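Betreff: Re: Billardclub, Beitrag und Raummiete ab Mai

Hallo zusammen,

die Miete im Haus Sakier steigt ab Mai von 680 auf 800 Euro. In der Kasse liegen 292 Euro.

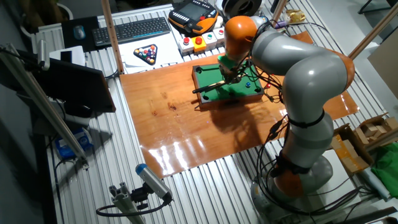
Kerstin Hovland schrieb:
> Ich bin für 20 Euro Monatsbeitrag, Schüler zahlen weiter
> die Hälfte. Donnerstags könnten wir früher schließen.

Damit kann ich leben. Zum Donnerstag bitte die Spätgruppe fragen. 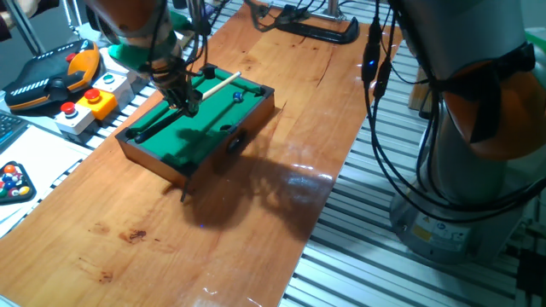 Minitisch mit grünem Tuch und blauer Kugel

Das Angebot von Turunen für die neuen Tücher gilt noch.
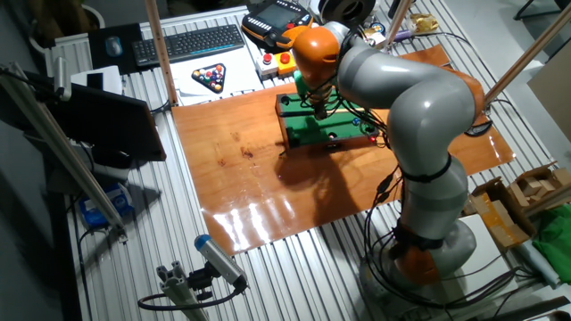 Rovent war teurer und hat die Anfahrt extra berechnet. Wer Einwände hat, meldet sich bitte bei mir.

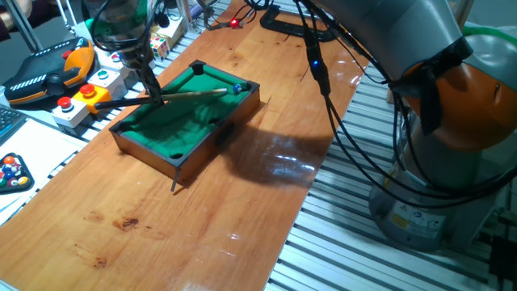
Die Schlüsselliste stimmt auch nicht mehr, bitte prüfen.

Gruß
Costel Trajkovski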